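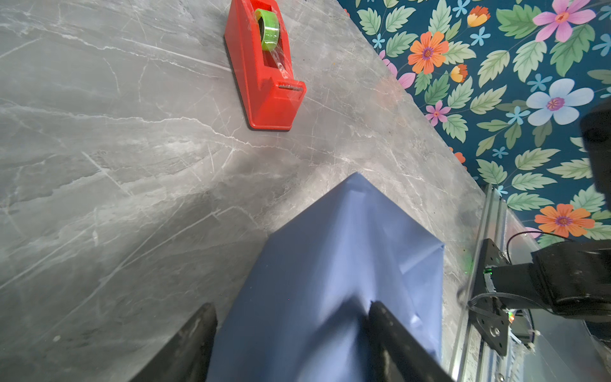
Fig. 4. Blue-wrapped package on the packing surface.

Section 4: Setting up the scale and the label printer

By now you've got the Nimero software on your computer and you've typed in your shop address (if you haven't, go back to Section 3 and do that first, I'll wait). This section gets the postal scale and the label printer talking to it. I run a small gift shop and ship most of what I sell, so I've set this up on three different computers and made most of the mistakes already. You get to skip them!

Last updated Mar 19, 2018. The screens may look a little different if you have an older version, but the menu names haven't changed.

What you'll need

The Temba scale, with its power adapter
The label printer and one roll of labels
Two USB cables, one for each
Something you already know the weight of

4.1 Placing the scale

1. Pick a flat, hard spot. Mine lived on a folding card table for a whole season and the numbers wandered every time I leaned on it.

2. Peel the protective film off the weighing plate. It's clear and easy to miss. Leave it on and the plate can catch on the rim.

3. Turn the four little feet until the bubble on the back sits inside the ring. Do the two back feet first, then the front ones.

4. Plug in the adapter, then the USB cable, and only then press the power button. Keep your hands off the plate while it starts up – whatever is sitting there when it wakes becomes its idea of zero.

CAUTION: The Temba tops out at 3000 grams. Don't set a heavy box on it "just to see." The display will show a row of dashes and, if you're unlucky, the sensor will never be quite right again.

4.2 Checking the weight

1. Open Nimero and go to Settings, then Devices, then Scale. Click Find. Give it a minute.

2. When the scale's name shows up, click it and choose Grams. You can switch to ounces later, but the check only works in grams for some reason.

3. Put your known weight on the plate. I use a cast iron doorstop that the nice people at the post office weighed for me at 1370 grams. I wrote the number on the bottom in paint pen and now it's the official shop doorstop.

4. Compare the two numbers, the one on the scale and the one on your screen. They should match each other exactly, and they should be within two grams of your known weight.

5. If they're off by more than that, press and hold Zero until it beeps twice, and start this part over.

Note: Fans and heating vents will throw off a sensitive scale. I spent an entire evening recalibrating before I noticed the ceiling fan was on.

4.3 Weighing a wrapped package

Weigh things after they're fully packed. Wrapping paper, tape, ribbon, the card, the filler in the box, it all counts, and it adds up faster than you'd think. I used to weigh the item bare and guess at the rest, and I got a steady trickle of postage-due complaints for it.

1. Set the package down in the middle of the plate with nothing hanging over onto the table.

2. Wait for the small circle on the display to stop blinking.

3. Click Capture in Nimero. The weight drops into the order by itself.

4. For odd shapes that won't sit still, put an empty tray on first, press Zero, then put the package in the tray. Remember to press Zero again when you take the tray away, or the next order will come up light.

4.4 Loading the label printer

1. Open the lid by squeezing both side tabs together. It feels like you're going to snap something. You aren't.

2. Drop the roll in with the labels feeding from underneath, printed side up. Push the two guides in until they just touch the roll and no tighter.

3. Pull the first label out past the tear bar and close the lid until both sides click.

4. In Nimero, go to Settings, then Devices, then Printer, and choose Tustilum Wide from the paper list. The default is Kosov, which is the narrow size, and it will chop the bar code clean in half.

5. Print a test label. You want dark, crisp bars and a border that shows on all four sides.

CAUTION: The print head gets hot during long runs. If you open the lid to clear a jam, let it cool for a few minutes before you poke around in there.

4.5 If something goes wrong

Error 67 means the printer thinks it's out of labels. Nine times out of ten the roll is in backward – flip it and try again.

Error 2851 looks scary and isn't. It means the scale and the printer are sharing a USB hub and one of them isn't getting enough power. Plug the scale straight into the computer.

If labels come out blank, you've probably got the roll upside down. Scratch the paper with a fingernail. The side that leaves a dark mark should face the print head.

If the weight keeps jumping after you've done all of 4.2, take the cable out at both ends, count to ten, and put it back. I have no idea why it helps. Hazel Crenshaw, my partner in the shop, swears by unplugging the adapter too, and I've stopped arguing.

Booker Kasprzak worked out most of the fixes on this list during our September rush, so thank him if one of them saves your afternoon.

Once your test label prints cleanly, keep it handy. You'll scan it at the start of Section 5, where we set up pickup times and return addresses.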